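Subject: Re: [Lerkoscombe] lounge: clothes left on the sofa

On 5 January 2022, the Waltitz desk wrote:
> Do garments on the sofa go to the rack or to lost items?

Rack first. Lost items after 20 days, per section 2. Shake out, hang by the hood or collar, leave the pillows upright.

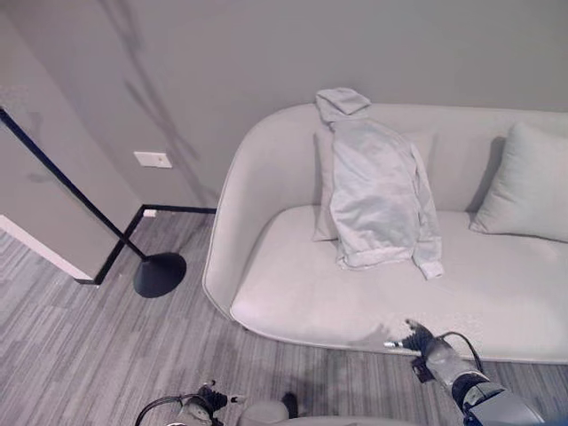
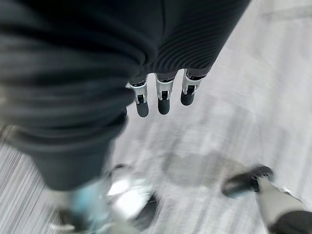
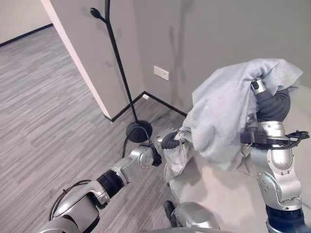
First picture: gray hooded sweatshirt over the sofa back.

Related threads:
Killivthorpe: rack hooks
Carpet care, room 113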